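Workbench and Kitchen Drawer: tips from Els Mertens

Can a machine tidy your tweezers yet? Tool rolls, bench mess and which chores to keep for yourself

Last updated: 2025-10-30

Ever since I wrote the piece on sharpening kitchen knives I've had letters asking when we can all stop doing the boring jobs and hand them to a robot. Some of you are joking and some of you (the gentleman with the 200 odd socks, you know who you are) are plainly not. I don't sell robots and I don't build them. I ran the small-parts bench at Surnari for years, mending clocks, hearing aids and the occasional music box, so what I know about is small fiddly things and where to put them. But I do follow all this with great interest, and my old bench neighbour Itsuki Arai follows it with even more, so between the two of us we've put together some thoughts on what is worth waiting for and what you may as well get on and do this afternoon.

My short answer is that a pair of arms can pick up a good many things and put them down again, and that is a real achievement, and it is still some way from tidying up. Tidying is mostly deciding. You pick up a thing, you look at it, you remember it belongs to your sister, you notice the cap has come off, and by then you've made four decisions and only moved one hand. Add anything soft to the job and it gets harder again. A box stays the shape of a box. A glove or a cloth or a fabric roll has a new shape every time you lay a finger on it, and we only manage because we've had a lifetime of putting on socks. 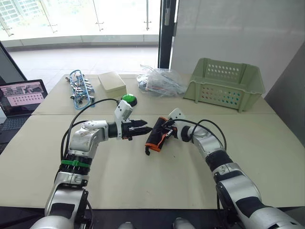

Clear the bench first, whoever is doing the work

I'd give this advice to an apprentice, a grandchild or a robot. Get everything you aren't using away from the middle. It needn't be put away properly, just pushed back out of reach of your elbows. I like an open basket at the back for things that are staying, and a bag or a box for things that are leaving, and then a good clear stretch in front where the work happens. Itsuki says this matters twice over for a machine, as an arm with a wrist and a cable needs room for the whole of itself and can't tuck its elbows in when it passes the teapot.

If your bench is made of two tables pushed together, do check the join! I have lost more screws down a join than down any drain. A strip of felt or a thin mat laid across it will save you a deal of crawling about. Choose a plain colour so small metal parts show up.

Give the tools one way to lie

Fine tweezers are the best test I know of whether a storage system is any good. They're thin, they look alike from behind, they slide under each other, and one knock on the point can spoil them. If a roll keeps your tweezers in order it'll keep anything in order, paintbrushes and crochet hooks and icing nozzles included.

What works for me:

1. Lay the roll out flat, all of it, with every flap folded back. It's tempting to open just the bit you want and feel about in the rest. That's how points get bent.

2. Put the caps on before anything goes in. Clear caps are best, so you can still see whether you've got the curved pair or the straight pair. Spare caps cost next to nothing and I buy them by the 100 from Vandenberghe, then lose them one at a time.

3. Decide which end shows. I leave the working end out where I can read it and slide the body into the sleeve. People who have learned it the other way round will argue with you, and they're welcome to, provided the whole roll goes the same way.

4. Group by shape of tip. Bent with bent, fine with fine, the broad flat ones on their own. Don't group by length, however neat it looks, for you never reach for a pair of tweezers by length.

5. Leave some pockets empty. A full roll won't close nicely, and you'll be given another pair at Christmas.

6. Roll from the heavy end, gently, and stop if you feel anything dig in.

Now read that list again and imagine explaining it to a machine. Number one sounds the easiest and I think it may be the hardest of the lot. Finding the edge of a floppy black flap that is lying on another floppy black flap is a job for fingertips. Contrasting edges help people enormously here and I should think they'd help a camera too, so if you are buying a roll, buy one with a bright binding. I did a plain navy one at home for years and was forever picking up the lining by mistake.

Number two is a matter of touch. You press a soft cap on to a fine point until it feels right, and if you press past that you've pushed the point through the end. Itsuki spent part of October reading up on how much feeling a gripper can be given, and came back more hopeful than I'd expected. He thinks picking tweezers out of a roll will be sorted well before putting them back in. I'd agree with him there, having trained a few youngsters. 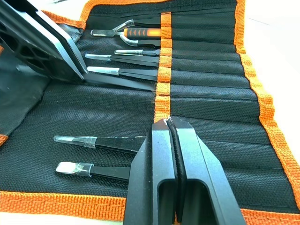

Capped tweezers in a black roll with orange binding, with the gripper's two fingers down by the centre strap.

So which jobs would I hand over?

I've sorted mine by how cross I'd be if it went wrong, and I suggest you do the same with yours before spending any money.

Happy to hand over: moving a thing from one known place to another. Boxes to a shelf, lids on to a stack, empty tubs back into the basket. If one gets dropped I shan't mind. Factories have done this sort of work with machines for a very long time, with everything laid out just so, and the lesson for the rest of us is in the laying out.

Happy to share: sorting mixed bits where a mistake is easy to spot. I'd let a machine have a first go at separating clips from tubing, then look it over myself with a cup of tea. A half-sorted heap is still a better heap.

Keeping for now: anything with a fine point, anything made of cloth that must be folded in a particular way, and anything that belonged to my mother.

You'll notice the washing-up doesn't appear. We have had a machine for that these many years and we still stand in the kitchen rearranging what somebody else has put in it.

If you do try one at home or in the shop

Several readers work in places where a pair of arms has arrived or is on its way, so a few practical notes from Itsuki, which I've tidied up a little.

- Know where the stop button is before you begin, and keep the space in front of it free. Show everyone who comes into the room.

- Keep your own hands out while it's moving, even when it is being slow and you can see perfectly well what it ought to do next. I would be hopeless at this.

- Start with tools you don't love. Put a cheap set in the roll and keep the good ones in a drawer.

- Try the same small job 30 times before you move on to another. Once is luck, and twice may only mean you laid things out the same way.

- Shift the roll a little between tries, turn it, leave a flap rucked up. That's how your bench will look in real life, after all.

- Write down what went wrong in ordinary words. "Picked up the cloth along with the tweezers" is a useful note.

A word on cleaning the roll

Someone at the Julell evening class asked me this and I promised to put it here. Woven mesh holds dust and tiny filings, so take every tool out, shake the roll outdoors, and go over the sleeves with a soft dry brush, working from the closed end to the open one. For grease, a cloth wrung out in warm water with a drop of washing-up liquid does nicely. Leave it flat overnight with the flaps open. Please don't put it in the tumble dryer, as the binding puckers and then it never lies straight again, and a roll that won't lie straight is a misery for you and for any robot that comes after you.

I'm told my handwriting on the pocket labels would defeat a machine as well, but it has always defeated my husband, so no change there. Do write in if you've had one of these arms folding or sorting anything at your place, and tell me what it dropped.

Recent and related
- Sharpening kitchen knives without ruining them
- 70 uses for a clean jam jar
- Eltach hooks: are they strong enough for a full apron rail?
- Mending a split seam in heavy fabric
- What to keep in the second drawer down
- Letters: odd socks, stuck lids and a squeaky mangle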